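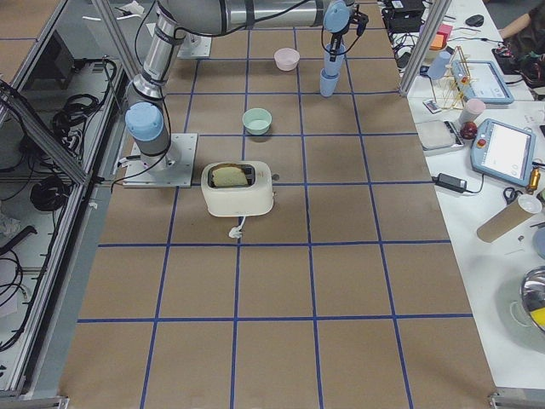

I want to lay out a patchwork quilt for a double bed and I can't work out how much backing fabric and wadding to buy, or how people keep the rows straight before sewing. The quilt will be plain squares, nothing fancy. Our spare room floor is no good because of the cats, so I'm planning on a big table instead. Brown paper over the whole top with blue tape run both ways to make squares, like the one in the photo, is the sort of thing I have in mind. My finished top should come out at 222 cm long and a little less across. The fabric I like is a Grelitz cotton, sold on a fairly narrow bolt, so I know I will have to join the backing. Do I join it down the middle or put the seams to the sides? And is it worth paying extra for cotton wadding over polyester? I have a Honda estate, so getting a full roll home isn't a problem.

Asked by tealeaf_mo, 4 Oct 2026

marrowfat

Add 10 cm to every side of the top, so 20 cm on the length and 20 cm on the width. That goes for backing and wadding both. If you are sending it to a longarm quilter, ask them first, as some want more than that.

For the backing, one seam down the middle is quickest but it sits right on the fold when the quilt is put away, and over the years that line gets worn. I cut one full width for the centre, then split a second length down its middle and sew half to each side. Use a 1 cm seam and press it open. Trim the selvedges off before you join anything. They are woven tighter than the rest and will pucker in the wash.

Wash the backing first if you wash the top fabrics first. If you don't wash one, don't wash the other.

I use 100% cotton wadding for beds. It is heavier and drapes better. Polyester is warmer for its weight and dries quicker, so for a child's bed I would go with that. Check the packet for the maximum quilting distance. The one I bought in February says 5 inches, and if your squares are bigger than that you will need a line of stitching across the middle of each one as well as along the seams.

On the layout, taped squares are fine, but mark them at the cut size of your patches, seam allowance included. If you mark the finished size the patches will overlap and you will be forever shuffling them. Pin a number to the first patch in each row before you pick them up.

Cleltach_Crafts

We get asked this in the shop a lot. Wide backing is the easy way out, you can get it wide enough for a double with no join at all. It costs more per metre but you buy fewer metres, so price up both. Ours is on the Zurnulham road side of the shop by the threads. Grelitz do some of their plains in the wide width but not the prints as far as I know.

Don't leave low-tack tape down for weeks if the table is a good one. Tape onto the paper and keep it off the wood.

dot1026

i never measure, just lay the top on the backing and cut round it with a good bit spare. did my last two on the bed itself with a sheet under. polyester wadding every time, half the price and my lot can't tell. take a picture of the layout on your phone before you move anything

tealeaf_mo

Thanks all. Going with cotton wadding and the split backing. My squares are 6 inch finished so it looks like I need the extra lines of stitching too.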